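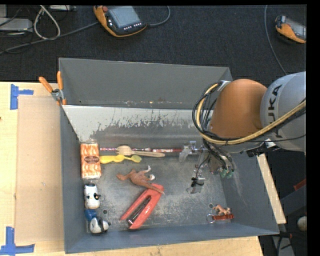
Arm keeps stopping on reaches to the left of the bin, cable or something else?

Print this page | E-mail this page

Posted in: Arms and grippers / Faults and stops
Posted 6 February 2021

binpick_zallthorpe

Hi all. Bit stuck, bit short of time, demo coming up.

KUKA arm, Plolar two finger gripper, picking mixed bits out of a sloped metal bin on a table. Toys, spoons, a stapler, a little box, that sort of thing. Ran fine all through January. Now it stops dead part way through a reach, collision detection trips, and I have to clear it on the pendant and back it off by hand.

What I know so far:

- nearly always on reaches to the left side of the bin. Arm comes in from the right so that's the long stretch
- not touching anything when it stops, or nothing I can see. Had 200 mm of clear air under the fingers the last time
- went 157 picks without a stop one day, then three stops in ten minutes the next
- worse when the wrist turns to line up with something lying lengthways
- no change to the program. No change to the payload data either (that I know of)

The cables and hoses go over the outside of the wrist in a big loop and down to the gripper. I did redo the ties in January when we swapped a finger sensor lead. Could that be it? Seems a lot of fuss from a few cables. Somebody here reckons it's the gearbox and wants to send the arm off, I'd rather not.

I have got the trip level turned up a bit at the moment just to get throuhg the day. It helps. Still stops though.

Also a few of the things in the bin end up shoved against the left wall, so it keeps wanting to go there. Makes it worse I suppose.

Any ideas welcome, quick ones esp.

2 people found this useful

loomandhose

It's the cables. Ok, can't swear to it from here, but you changed the ties in January and it started after. Look there first.

And please put the trip level back. Today. You've turned down the one thing telling you something is wrong, and if you're backing it off by hand then somebody's hands are near that bin. If it's dragging on its own loom and you let it pull harder, the next thing that goes is a connector, or a hose comes off, and then you've got a gripper that lets go when it feels like it.

Order I'd do it in:

1. Program off, slow manual mode, one person on the pendant and one watching the wrist from the side. Nobody leaning over the bin. Jog out to the far left reach with the wrist straight. Look at the loop over the wrist cover. Is there still slack at full stretch or has it gone tight?

2. Stay there and turn the wrist, a little at a time, one way and then the other. Stop when the bundle lifts or starts to drag round the cover. Write down the angle. If one direction runs out of slack well before the other you've found your fault, more or less. Mine was like this on a similar job, fine one way and tight as a drum the other.
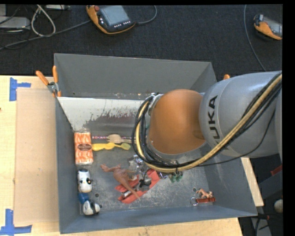

3. Check where the loop goes as the gripper drops. A loose loop is a problem too. It hangs down, catches the rim or the top of the slope, and the arm feels that as a bump. You wouldn't see it if you're staring at the fingers, and I bet you are, everybody does.

4. Cut the new ties off. All of them. Lay the bundle again with the arm parked at the worst pose, not at home. That's the mistake people make, they tie it up neat at home where it looks lovely and then there's nothing left at the far end. I leave a free length of 230 mm between the last tie on the arm and the first one on the gripper side, but that's my arm and my gripper, measure yours.

5. Don't tie anything hard round the stiff hoses AND the thin leads together. Hoses win and the leads get pulled. Hook and loop straps, done up so you can still slide a finger under.

6. Feel every connector on the gripper. Any that's been tugged, unplug it (power and air off first) and look at the pins. Your sensor lead is the obvious one.

7. Limit the wrist turn in the program to the range you wrote down in step 2, minus a bit. For a two finger gripper you can nearly always take the other grasp half a turn round and get the same pick.

8. Then run it at low speed with the trip level back at normal. Then full speed.

If it still stops after that, ok, think about gearbox. I doubt it.

ex_cell_tech

agree with above but check payload as well. You swapped a sensor lead, did the finger or bracket change at all? Even a small bracket shifts the centre of mass. If the payload data is wrong the arm thinks it's fighting something when it's stretched out. Doesn't take long to redo.

Also is the bin where it was? If it's only clamped it can creep, and then your heights over the slope are off and you're brushing the wall on the way down. A scrape can be really hard to see in a bin that's already marked. Check it against the tape on the table and nip the clamps up. Do the clamps while you're there, the handles stick up over the rim and the cable loop will find them sooner or later.

Gearbox — no. You'd hear it, and it would do it without the bin there. Easy test, run the same moves above the bin with nothing to pick.

plugandpray

Had this with ours, we just put a Mạc sleeve over the lot and it went away. Dunno why. Worth a try?

loomandhose

A sleeve will stop it catching on things, it won't give you more length. If it's tight it'll be tight in a sleeve. Does make it stiffer too. Sort the routing first then sleeve it if you want.

binpick_zallthorpe

Right, update, typing this standing up. Trip level back to normal, sorry, yes, told off here as well.

Did steps 1 and 2. Straight wrist, fine. Turned one way, plenty left. Turned the other it went tight well before the program's limit and you could see it drag on the cover. So that's that I think. Sensor lead connector had a bent pin as well, replaced.

Redone the ties with straps at the far left pose, capped the wrist turn. Bin had crept a little towards the back, put it back on the tape. Payload was out too but only slightly.

672 picks with no stop, then one, and that one it really did hit the side wall, so fair enough. Haven't done the moves with no bin yet. Will do it when the demo's over and post if anything odd comes up.

Contact Clernico Help | Copyright Clernico | Back to top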